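Bins, bags and the long walk to the kerb

A bin is a simple machine. Rubbish goes in at the top, time passes, and somebody else's supper comes back to haunt you. I have looked after the waste store of a small block in Plotari for long enough to have opinions, and my wife has asked me to put them somewhere other than the dinner table.

Rinse, but don't fuss

Yoghurt pots want a swill in the last of the washing-up water. They do not want polishing. If you are drying a bean tin with a clean tea towel, go and have a sit down.

Fish goes in the freezer

Bones, skins, prawn shells: wrap them in newspaper and freeze them until collection morning. Write on the parcel. We had a parcel on the table in October that was meant to be pastry.

Line the caddy with less

Two sheets of newspaper folded across the bottom will soak up most of what tea bags let go of. The compostable liners are fine too, but they start composting when they feel like it, often halfway down the stairs. Carry the caddy, never the bag by its neck.

Flatten everything

One unflattened box takes the room of ten flat ones, and it is always the box a kettle came in. Slit the tape underneath with an old table knife and it folds by itself. Anything greasy, pizza boxes above all, gets torn in half: clean lid to the paper, sad bottom to the general waste.
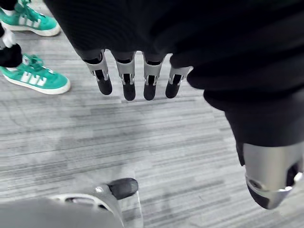
Wash the bin itself

Twice a year will do. Tip it on its side, throw in a bucket of hot water with 240 ml of soda crystals, and go at it with a long-handled brush you never intend to use for anything else. Leave it open in the sun, if your part of the world gets any. My neighbour Čestmír Pešek swears by a scrunched newspaper in the bottom afterwards, and his bin smells better than my car.

Wheels

A squeaking wheel at six in the morning makes enemies. Wipe the axle, put a little grease on it, and spin the wheel by hand a few times. If it wobbles, check the cap on the end before you order a new wheel.

Lids shut

Foxes can read a gap. So can rain, and a bin with a few inches of brown water in it weighs far more than it has any right to. Take the last bag back in and wait for next time.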